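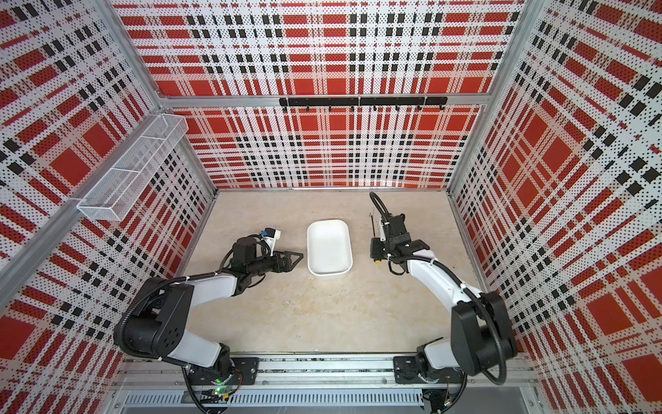
红黑格纹的墙板，横杆下面是一排黑色小钩

邻里通讯 06/09/2026
老房子的门
文：Omar Shboul

我在Clunville街住了9年，中文也是在这条街上慢慢学会写的。编辑请我为这一期写一点关于房子维修的东西，我想了几天，决定写门。屋顶、水管和电线都比门重要，但是那些事应该请专业的人来做，我写了也没有用。门是每个人自己可以看、可以听、可以动手的，而且我们这几栋楼的门有很多相同的毛病。

我们的楼里大部分房间门是实木的，刷过很多层油漆。我家卧室的门，在一个碰坏的角上可以看见里面的颜色，最外面是白的，下面是浅绿，再下面是一种很深的棕色。住在我楼上的郑老师告诉我，浅绿色是以前整栋楼统一刷的，她家厨房的门到现在还是这个颜色。我喜欢这个绿色，可是我太太不喜欢，所以我们家还是白的。

先说声音。一扇门响，不一定是缺油。我刚搬来的时候不懂，每次听见响就喷润滑油，喷了以后安静两三个星期，然后又响，门框下面的地板上还留下一块黄色的油印，怎么擦也擦不掉。后来一位老木工来给我们换厨房的窗户，我给他倒茶，顺便请他听一听卧室的门。他没有马上看合页，而是蹲下来，把门慢慢地推开，又慢慢地关上，然后用手托住门的把手往上抬。门动了一点点。他说，你的门是松了，它响是因为它在往下坠，油帮不了它。

这个方法我现在教给每一个来问我的邻居。把门打开一半，两只手握住把手，轻轻往上抬。如果门可以上下动，说明合页的螺丝松了，或者合页的轴磨损了。如果完全不动，但是开关的时候还响，那才是油的问题。油也不要用喷的，最好把合页的轴取出来，用布擦干净，涂很薄的一层白色润滑脂，再放回去。取轴的时候一次只取一根，先取下面的，放回去以后再取上面的。三片合页的门，中间那根最后取。门很重，请一定有另外一个人扶着。

合页的轴有时候取不出来，原因常常是油漆。以前刷漆的人不拆合页，直接刷过去，漆把轴和合页粘在一起了。可以用一把旧的小刀，沿着缝轻轻划一圈，然后从下面用钉子往上顶，用小锤子敲几下。敲的时候在门框和锤子之间垫一块厚纸板。我自己没有垫，所以我家走廊的门框上有一个月牙形的坑，大概要陪我到搬家那一天。
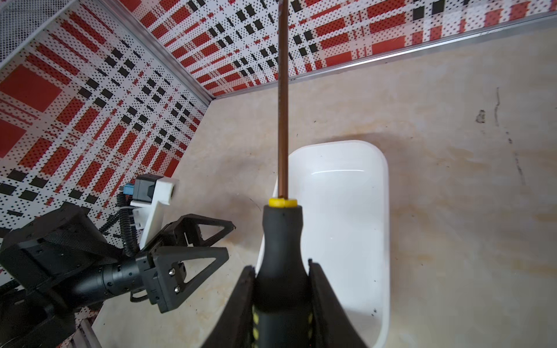 合页的螺丝松了以后，很多人只是把它拧紧，过几个月又松，再拧紧，最后螺丝在洞里空转，怎么拧都没有感觉。这时候木头里面的纹路已经坏了，换一颗更粗的螺丝可以解决一时，但是更粗的螺丝头常常比合页上的凹槽大，会凸出来，门就关不严。我的做法是用木签和木工胶。先把螺丝全部退出来，这一步要用长杆的手动螺丝刀，像图里这样黑色橡胶手柄、手柄头上有一圈黄色的就很合适，手柄圆鼓鼓的，握得住，杆长，手也不会碰到门框。旁边放一个圆角的白色塑料盘装螺丝也很好，白色的底上看螺丝很清楚。退出来以后，把几根木签蘸上胶，塞进洞里，塞到不能再塞，等胶干透，用小锯或者很利的刀把多出来的部分切平。第二天再把原来的螺丝拧回去。它会咬得很紧，像新的一样。

木签可以用吃烤串剩下的竹签，洗干净、晒干就行。有人说竹子太硬，不如用软木的，我两种都用过，没有发现很大的差别。火柴棍也可以，要把火柴头切掉。牙签最方便，但是要很多根，而且细的那一头塞不满。

为什么不用电动的？我不反对电动工具，我自己也有一把，装书架的时候用。但是老门的螺丝是一字槽的比较多，槽里还填满了油漆，电动的一滑，螺丝头就坏了，门上也多一条划痕。用手慢慢来，可以感觉到螺丝是动了还是没有动。拧之前先用细的锥子把槽里的漆挑出来，这个工作很无聊，可是很值得。如果挑干净了还是拧不动，请先往紧的方向拧一点点，听见很小的一声“咔”，再往松的方向拧。这也是那位木工教我的。我不太明白其中的道理，不过它常常有用。

再说关不上的门。每年夏天，特别是下雨多的那几个星期，就有人在群里问，门突然关不上了怎么办。木头吸了空气里的水会变宽，到了冬天又会缩回去。所以我请大家不要在夏天急着刨门。Platero家以前在七月把卫生间的门刨掉了很多，那时候很好关，到了十二月，门和门框之间的缝可以放进一根手指，冷风从走廊一直吹到洗澡的地方。后来他们在门边钉了一条木条补回来，颜色不太一样，Platero先生自己说，远看还可以。

如果门只是稍微有一点卡，可以先找到卡的地方。拿一张复写纸，夹在门和门框之间，有颜色的一面对着门，关上再打开，摩擦的地方会留下痕迹。现在复写纸不太好买，Barbieri文具店里还有，在最里面的架子上，要问老板娘，她会帮你拿。也可以用彩色粉笔涂在门框上，效果差一点。找到以后，不用刨子，先用蜡烛在那个地方来回擦几遍。多数时候这样就可以过完夏天了。用白色的蜡烛，有香味的不要用，我试过一次，整个秋天卧室都有香草的味道。

如果擦了蜡还是卡，再看一看合页。上面的合页松，门的上角会离开门框，下面的另一个角就会碰到地板或者门槛。很多人看见门在下面刮地，就把下面切掉一块，其实拧紧上面的合页就够了。我家隔壁的门就是这样被切短的，现在他们的猫可以把整只爪子从门下面伸出来，我每天回家都跟它握手。

还有一个很少有人检查的地方，就是锁舌对着的那块小铁片，中文好像叫“锁扣板”，我问过几个人，每个人说的名字都不一样。门往下坠一点，锁舌就碰到铁片的边，要用力推或者提一下才能锁上。时间久了，大家都习惯了，每个家庭有自己的一套动作。客人来了不知道，在卫生间里锁不上门，很不好意思。可以在锁舌上涂一点口红（不要的那种），关一次门，看铁片上的印子在哪里。差得不多的话，用小锉刀把铁片的孔往下锉大一点。差得多的话，还是回到前面说的，先修合页。

关于油漆，我只说几句，因为这个题目下一期Naren会写得比我详细。老的油漆里可能有铅，特别是很下面的那几层。请不要干磨，不要用热风枪在关着窗的房间里烤，家里有小孩或者有人怀孕的，最好请有资格的公司先检测。如果漆面是好的，没有起皮，那么盖住它比去掉它安全。门边因为摩擦掉下来的漆粉，要用湿布擦，不要用扫帚扫。湿布用过以后就丢掉，不要放进洗衣机。

也有邻居问我，既然这么麻烦，为什么不换一扇新的。去年楼下那家问过价钱，一扇普通的室内门，连门框带安装，要2000元，如果按照老门洞的尺寸定做，还要再加。老门洞的宽度和现在标准的不一样，这一点很多人在订货以后才知道。我修我家卧室的门，买了一小瓶木工胶、一管润滑脂和一盒新螺丝，一共48元，胶到现在还没有用完。当然，我的时间没有算进去。我太太算过，她说如果算上我的时间，我们可以换一扇铜做的门。

不过有的门是真的应该换。如果门的下面发黑、变软，用钥匙可以扎进去，那是木头烂了，常见在卫生间和靠阳台的地方。如果门板上有很多小圆孔，孔下面有新的细粉，可能有虫，请尽快告诉物业，因为虫不会只住在你一家。还有面向楼道的入户门，它和防火有关系，不可以自己随便换，也不要在上面多开孔装猫眼或者别的东西，先打物业的电话问清楚，内线是329。

工具方面，一般家庭不需要很多。我的工具以前全部放在一个铁盒子里，找一样东西要把所有的都倒出来，我太太在隔壁房间听见声音，就知道我又要开始修东西了。现在我把常用的几样挂在储物间的门后面：一字和十字的螺丝刀、小锤子、锥子、一把窄的木工凿、一卷纸胶带。胶、蜡烛和竹签放在一个饼干盒里。凿子要套上套子，这一点请不要省。我左手食指上有一条白色的疤，现在写字的时候正好看得见。

说一个和维修没有关系的事情。我小时候住在外婆家，她家院子的木门一年四季都响，声音很难听，像驴叫。我舅舅要给它上油，外婆不让。她年纪大了，耳朵不太好，只有那个声音她在厨房里也听得见，她就知道有人来了，可以多放一把米。我来到这里以后修了自己家的每一扇门，只有大门的那一点响声没有修。孩子晚上回来，我躺在床上听见了，就可以睡觉。所以，如果你家里有人喜欢某一扇门的声音，请先问一问他再拿起工具。

有几位读者上次写信来，问窗户是不是可以用同样的方法。合页螺丝的部分是可以的，竹签要选细一点的。玻璃周围的腻子是另一回事，我还在学，去年冬天我补的那一块已经裂了。等我做得像样一点再写。推拉门我没有经验，家里没有，也不敢乱说，如果哪位邻居懂，请写信给编辑。

另外，借过我那把窄凿子的邻居，我忘记是哪一家了，请放在二楼楼梯口的窗台上，我会去拿。套子是蓝色的。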